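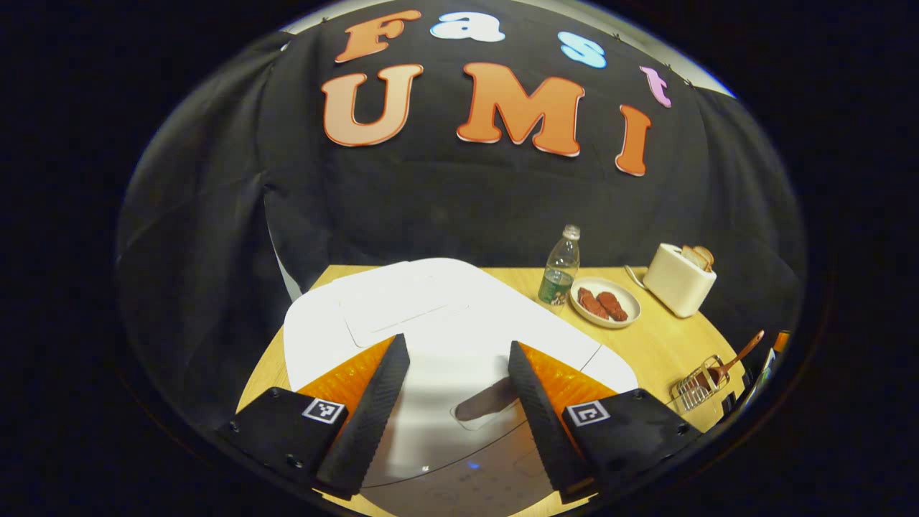
Um halb drei war ich an der Reihe. Ich hatte die Nummer 144 und seit dem Mittag gewartet, auf einem Klappstuhl neben der Garderobe der Firma Rosales. Meine Tochter hatte mich angemeldet. Sie fand, ich käme zu wenig unter Leute.

Die Frau im grauen Pullover gab mir den Greifer in die Hand. Er war schwerer als gedacht. »Einfach zudrücken«, sagte sie, »wie bei einer Wäscheklammer.«

Ich sollte das Brot aus dem Toaster nehmen und auf das Tablett legen. Danach das Fleisch vom Teller. Einunddreißig Jahre habe ich in der Kantine in Traltwood gekocht, und nun stand ich vor zwei Scheiben Toast und überlegte, von welcher Seite ich sie fassen sollte.

Die erste Scheibe kam schief heraus. Ich hielt sie eine Weile in der Luft.

»Der Roboter macht es später so wie Sie«, sagte die Frau.

»Auch so langsam?«

»Auch so langsam.«

Ich legte die Scheibe ab — mit der Kruste nach außen, wie früher auf den Blechen. Sie notierte etwas. Ich fragte, ob er das mit der Kruste auch lerne. Sie meinte, wenn es genug Leute so machten, vermutlich ja.

Dann nahm ich die zweite und legte sie genauso hin. Hinter mir rief jemand die 145 auf, aber ich war noch nicht fertig. Das Fleisch fehlte noch.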